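Jumis JC-17 Cord Handling Kit for Two-Finger Grippers

The JC-17 is a fingertip and settings kit for arms that pick cased devices by a wrist cord or lanyard. It fits the Stilitz parallel gripper with a wrist camera. Stroke is 80 mm and fingertip force is adjustable in 17 steps.

Cord picks fail when one strand sits outside the fingertips. Set the approach so that both tips straddle the cord before closing, and check the position in the wrist view at low speed.

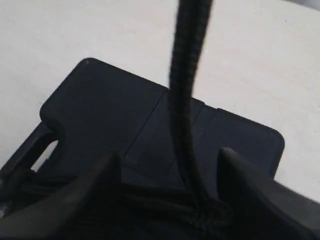 Ornella Benedetti writes that on braided cord she drops the closing speed to 290 and leaves the force alone, and her tips last longer for it.

Cable and finger check

Run the wrist joint through its full range with the fingers open. The ribbed sleeve must flex freely at both limits. Remove any cord hanging from the gripper body before homing. 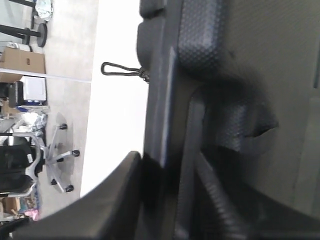 Gripper at close range, cord loop at the body edge.

Setup

1. Wipe the fingertips with a dry cloth. Do not use solvent.
2. Home the gripper and load the cord profile.
3. Teach the grasp point below the bend, where the cord lies against the face of the case.

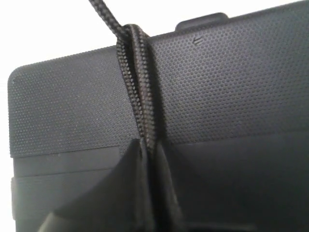

4. Close at low force, lift 80 mm and hold. Raise the force one step if the cord slips.
5. Save the profile and log the cycle count. Replace tips as a pair.

Part no. 695. Tips, screws and hex key included.

Related items
Jumis spare fingertips, pair
Egger sleeve clamp
Minau wrist camera bracket

Contact | © 2018 Jumis | Back to top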